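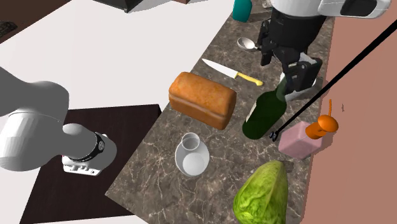 When the handling group at Votlow was asked to choose a gripper for its kitchen assistance programme, it decided that no hardware would be bought until the candidates had been compared in simulation. The work was led by Ratih Kusuma, and its first findings were circulated within the company on 22 January 2021.

Three grippers were considered. The Florkon is a simple parallel model with flat pads. The Valentini has jointed fingers which close around an object, and the Flovik relies on suction. Each was mounted in turn on the same simulated arm, with the same controller settings, and given the same household goods to lift from a stone counter. Bread, a cabbage, a glass bottle, a pump dispenser and a spoon were among them. The positions of the goods were changed between runs, and the group completed 2,869 attempts in all.

The suction model was the first to be set aside. It performed well on smooth glass but could not hold the cabbage, whose leaves gave the cup no proper seal. The parallel gripper proved dependable with the loaf and the dispenser. Its difficulty lay with the bottle, which tended to roll when the pads met it away from the middle. Of 132 attempts on a bottle lying on its side, the Florkon dropped or displaced it in 16.

The jointed fingers did better on round objects and worse on flat ones. A spoon or a knife resting on stone leaves little room beneath it, and the fingertips often struck the counter before they had closed. Fikri Osman, who wrote the controller, has since lowered the approach speed over the last part of the descent. The change adds time to each lift, and the group has yet to agree whether the delay is acceptable.

Camera placement was examined separately. A camera fixed above the counter gave a steady view of the goods but lost sight of them once the gripper came down. One carried at the wrist kept the object in view for longer, although its picture was of little use in planning the first movement. Votlow intends to use both.

Ms Kusuma is cautious about the results. "Friction on a screen is a number that we have chosen," she said. "A real cabbage will have its own opinion." The Florkon and the Valentini will now be tested on a physical arm, beginning with the bottle.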